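Speaker notes - "Hanging a student show in a borrowed building"
Regional campus galleries meeting, Wednesday, second slot after lunch

Check the clicker before starting. Handouts are on the chairs, so don't spend time passing them out.

Opening

Say who I am and where I work. Gallery coordinator at Plunden College, art department. We have no purpose-built gallery. The spring student exhibition goes up in the Taner Building, a former furniture showroom that the college leases month to month.

Ask for hands: who has a permanent space? Who shares with another department? Wait for the answers. The shared people are the ones this talk is for.

The space

Taner has two floors. We use the ground floor only. The upstairs has the better light, but the elevator is too small for framed work over four feet and the stairs turn twice.

The walls are drywall over brick on three sides. The fourth side is glass facing the street. In the first year we hung prints opposite the glass and they got full sun every afternoon. Two of them faded enough that the students noticed. We paid for reprints. Now the glass side faces ceramics and metal, and the prints go on the north wall.

Pause here for questions about light. There are always some. If someone asks about window film, say we priced it and the landlord said no.

Getting the work in

Last spring we hung 177 pieces by graduating students in studio art and graphic design. The year before was smaller, but we had the same number of days, so the schedule had to change.

Intake used to be a single day and the line went out the door. We split it by medium. Sculpture comes in first since it decides where people can walk. Then paintings, then works on paper, then anything with a screen.

Every piece gets a paper tag on the back with the student's name, title, medium and which way is up. Mention the abstract that hung sideways until the reception. The student was nice about it.

Labels

Spend real time on this section. It was the part that gave us the most trouble.

Students send label text by online form. Deadline is the Friday before intake. The form cuts off at 1,000 characters, spaces included. We used to have no limit and got full essays, and one that was just a link.

I read all of them myself. I fix spelling and leave the rest alone. If a sentence makes no sense I write to the student and ask. I don't rewrite it for them - they have to stand next to it at the reception.

Labels are printed on matte stock and mounted on foam board. Glossy stock was hard to read under the track lights. Hang them to the right of the work, centers at 54 inches. Put large-print copies in a binder by the door.
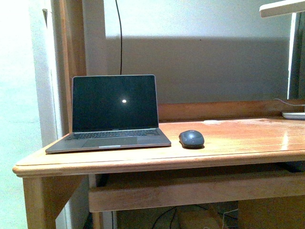
The label file is one spreadsheet with a row for each piece. Print from that sheet and nothing else. When a student changes a title, change it in the sheet first and reprint. We once had three versions of the list going at the same time, and the printed program matched none of them.

Keep a backup on a thumb drive. The wireless in Taner drops out near the back wall.

Money

Draro Framing gives us a student rate on mats and glass. The Hinojosa Fund covers $1,000 of printing each year. That pays for labels, the program and the window sign, with a little left for postcards. The department pays for hardware and paint.

Someone will ask about insurance. The college policy covers the work while it is in the building. It does not cover it in a student's car.

Taking it down

Give students a pickup time, in writing, before the show opens. Anything left after the second weekend goes to the department storage room. We still have a plaster horse from three years ago.

Patch the walls the same day. The paint is an off-the-shelf flat white. Write the color code inside the closet door.

Close

Point to the handout: intake form on the front, hanging schedule on the back. Leave ten minutes for questions. Email is at the bottom of the page for anyone who wants the blank spreadsheet.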